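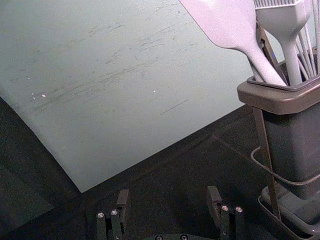 A pale green board with plenty of scuff marks, on a dark gray tabletop.

1/8
The Flirnham Public Kitchen reopens to members in October. The following posts set out the new booking rules. Please read them before reserving a station.

2/8
Each session now lasts three hours, including cleanup. Members may hold two bookings at a time. A third will be released to the waiting list, which stands at 43 households.

3/8
The monthly fee remains $12. Members who paid in advance for the summer closure have been credited in full. Questions on credits go to Vilmos Szilágyi in the membership office.

4/8
Boards are sorted by color. Green is for fruit and vegetables, red for raw meat, blue for fish, and white for bread and dairy. Please return each one to its own rack after washing.

5/8
Surface wear is expected in a shared kitchen. Report any board with a groove deep enough to catch a fingernail, and leave it on the cart by the back sink. Staff will decide whether it is sanded or retired.

6/8
The El Ouafi Room seats 204 and may be reserved for community meals. Groups larger than 60 must submit a menu and an allergen list ten days ahead. Forms are at the front desk.

7/8
Outside caterers pay a deposit of $300, returned after inspection. We are no longer able to accept deposits in cash. Caterers already registered under last year's terms need to sign the new ones before their next event.

8/8
Vilmos Kiss will lead the knife safety class, open to members aged 14 and up. It starts at 6:30 p.m. in the teaching kitchen. Aprons are provided; closed shoes are required.

Correction to 2/8: cleanup is included in the three hours for individual members only. Groups using the El Ouafi Room receive an additional 45 minutes.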